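Mar 10, 2020

Well, that was a day with a screwdriver in it. Back from Wustesdale with sore knees and a packet of cable ties in my coat pocket that I don't remember putting there, and I want to get this down before I forget which screw went where (I always think I'll remember and I never do).

The arm had been sulking since the back end of February. We call it Purken, for reasons lost to time, and Purken had started arriving a touch late and a touch left of wherever it was sent. Only a touch! You could put up with it for big things. But it got worse through a morning's running, and by lunch the fingers would be closing 2 millimetres off from where they had closed at breakfast, and then you'd leave it to cool over a sandwich and it would come back nearly right. So heat, I thought. Or a screw. Or a cable tugging on something. I wrote all three on the back of an envelope and felt very organised.

First job was the cables, as that was the one I could do without taking anything to bits. They'd crept. Every time the wrist turns one way they get pulled a little, and when it turns back they don't quite go home again, so over the weeks you end up with a great bird's nest on one side and something stretched like a washing line on the other. I ran the wrist slowly from one end of its travel to the other with my hand near the bundle, feeling for where it went tight, and sure enough there was a spot near the far end where it pulled. I snipped two ties, fed a bit of slack through and tied them again looser. Then did it again because I'd trapped one under another, naturally.

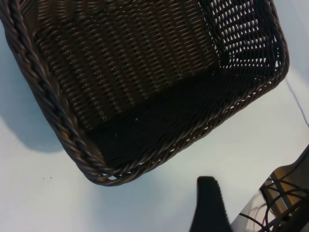
Next the finger screws. I do like this bit. There are four of them and they take the smallest key in the set, the one that is always missing, and today it was in the lid of the case where it's meant to be, so that was my luck used up. Two were fine. One took an eighth of a turn. The last one was barely holding hands with the thread, it came out with my fingernail! I cleaned it, gave it the tiniest dab of the blue stuff and put it back, and then sat on the stool for the rest of a cup of tea so it could start to grab. You are supposed to leave it much longer than that. I know. I'll check it next visit and I've put a dot of paint across the head so I can see if it's moved.

Then the wrist camera, which I'd been putting off. It has to know exactly where it sits compared with the fingers, and if you so much as breathe on the bracket you have to teach it all over again. And I had done a good deal more than breathe on it. So out came the dotted card, and round we went, a pose, a picture, another pose, another picture, 40 of them, with me leaning on the bench trying not to jog it. The first go gave a rubbish answer. I'd left the card slightly curled at one corner, it had been stood behind the radiator all winter. I flattened it under the big Leka manual (finally, a use for it) while I had the rest of my sandwich, did the whole lot again and the numbers came out lovely and small. I said "oh you beauty" out loud and then checked whether the door was shut.

After that I went through the settings, as the Rellerano notes say to do whenever the fingers have been off. Mostly it's yes, yes, leave it, yes. The closing force had been wound up to 400 though, whatever their units are, I've never got to the bottom of that. I think it was me, back in February, trying to make up for the wobbly screw without knowing it was a wobbly screw. Squeezing harder to get round a bad grip. It's the sort of thing that works just well enough to hide the real trouble, and it makes the motor run warm, so there was my heat as well. I've brought it down by more than half and written the old number on the envelope in case I need to eat my words.

Then the fruit and basket routine, slowly, with my thumb on the stop button the whole way. I still hold my breath on the way down to the rim. The wicker is a pain, really, it's dark and it's got a fat edge that sits higher than you'd guess, and the software has to be told about that edge or it'll try to go through it like a ghost. I raised the safe height by a finger's width and slowed the last stretch right down.

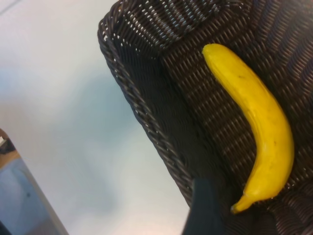 Purken always did better with a slow approach, according to Ottoline's Bench, who left a comment under last month's entry which I've only just read on the train home. Apparently I should be slowing the first part of the lift too, not only the drop, and the loose screw would have shown up as a click if I'd listened with the fan off. Fair point about the fan! I never think to turn it off. Next time I'll stand there in the quiet like somebody listening for mice.

Anyway. Things I did: cables, screws, camera, force, safe height. Things I didn't do: grease the base joint (no grease, it's on the list), wipe the clear cover, which is covered in my thumbprints, or find out what the second fan is for. The counter said it was close to a service as well, they want one every 1,000 hours and I think we must be nearly there, but the little screen had gone to sleep and I'd already got my coat on.

I've asked for it to be run gently in the mornings and left alone after lunch until I'm back, and for somebody to jot down the temperature of the wrist motor when they stop. Whether that will happen is another matter. There's a pad by the switch and I tied a pen to it with one of the cable ties.

Must buy grease. And a new smallest key, as I've just found the old one in my other pocket.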